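Tidy Table, Part Two: Two Arms in a Shared Room

I promised in my last post that I would write again when the second arm was on the table. It took longer than I wanted. It is May now, and I had hoped to be at this stage while it was still snowing. But the second arm moves, the first arm still moves, and they have not hit each other yet, so I think it is a good time to write things down before I forget them.

For people who are new on this blog: I am building a small system that clears a work table. I call it Tawhiri. The name was suggested by my daughter and I did not find a better one. The system should pick up the common things which people leave on a table and put them in the correct container. It does not need to be fast. I will be very satisfied if it can do the job while I am drinking my coffee in the next room.

The place

I do the work at Hodholm, the shared workshop near the old bus station. I pay by the month and I get a table, a shelf and the right to complain about the heating. At home I had only the kitchen, and the kitchen is needed for other things.

The best thing about Hodholm is that other people walk by and ask questions. The question I hear most is "why don't you just use your hands?" I have an answer for this, but it is long, and usually the person is gone before I come to the end of it.

Choosing the objects

In the first version I used only wooden cubes. Cubes are very kind to a gripper. They have flat sides, they don't roll, and they look almost the same from every direction. After I could pick a cube 200 times without a mistake I was proud, and then I tried a pencil and the pride was finished in one afternoon.

So for this version I decided to use ordinary things from ordinary desks. I made three rules for myself:

An object must be something I can replace in a normal shop.
It must be lighter than 500 grams, because the wrist motor gets tired.
I am not allowed to remove an object from the set only because it is difficult.

The third rule is the one that costs me sleep. A plastic bottle is difficult because you can see through it, and the depth reading goes strange on the clear parts. The label helps a lot. I now let the program look for the label first and guess the rest of the bottle from there. A flat eraser is difficult for another reason: it is so low that the fingers must come very near to the table, and my height calibration was wrong by 2 millimeters on one side. I found this mistake by scratching the table. I am sorry, Hodholm.

Setting up the table

The table must be white and without a pattern. I tried a cloth before and the folds were detected as objects, which was funny for one evening only. The containers I keep toward the back and the sides, and the small things lie in the open part, where there is space to come down from above.

I also learned to give every container a different color if I can. A yellow bin is found immediately. A black pen holder is found most of the time, except when the arm, also black, stands in front of it. Then the program believes that the arm has grown a box. I have not solved this. For the moment the arm goes back to its rest position before each new look at the table, and this adds 7 seconds to every pick.

Both views below are from the same setup, one looking over the table and one from a camera near the gripper.

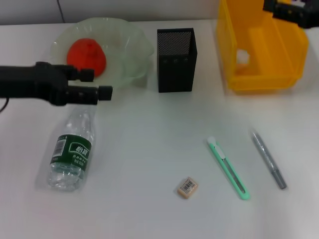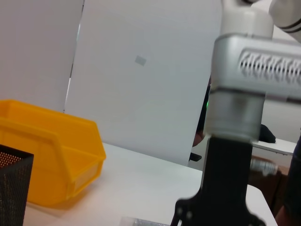 What the wrist camera taught me

I was against the wrist camera for a long time. It is one more cable, one more thing to calibrate, and the picture gets blurred when anything moves quickly. Cletus Holloway, who has the bench behind mine and has repaired more machines than I have seen, told me I would change my mind. He was right, and he was polite enough to mention it only two times.

The camera over the table knows where everything is, but it does not know how well the fingers are placed. The wrist camera is the opposite. It sees a small part of the world, and often much of this part is the other equipment and the wall, but it sees the side of a bin from low down. From above, a bin is a yellow rectangle. From the side I can see how high the rim is and in which direction the opening looks, so I can choose a path that does not touch the front lip.

There is one more lesson. A background which is quiet for the top camera is not quiet for the wrist camera. As soon as the wrist turns, it looks over the edge of the table and sees the room: furniture, dark shapes, other tables. My program tried to classify all of it. Now I throw away everything that is farther than the back edge of the table. It was four lines of code and I should have written them in winter.

Cables, again

Every post on this blog has a part about cables, and I am sorry for that too. The cable for the first arm was too short, so when the shoulder turned fully the connector came loose and the arm stopped in the air. I bought a longer one, and the longer one made a loop that caught on things. In the end I fixed it with two clips near the base and left some extra length only at the elbow.

If you build something similar, please move the arm slowly by hand through all its positions before you close any clip. Do it with the power off. I did it with the power on, once, and the motor did not agree with my opinion about where the elbow should be.

The software, shortly

I am using a planner library called Sadus and a small program of my own, Fonatley, which decides the order of the objects. Fonatley is very simple. It takes the object with the most free space around it, then looks again, and continues until the table is clear or until it fails the same pick several times. Then it makes a sad sound. I recorded the sound myself.

With two arms the order is more complicated. At the moment only one arm may enter the middle of the table, and the other must wait. It is like a narrow bridge with a traffic light. I know there are better methods and I have read some papers on it, but the traffic light works and I can understand it when I am tired.

What is next

The round things. I have avoided them too long, and they roll away when the first finger touches before the second. I want to try softer finger tips, maybe cut from a sheet of silicone, and to close both fingers more slowly in the last part of the movement.

If somebody has experience with silicone glued on plastic fingers, please write in the comments which glue you used. Mine falls off after one day.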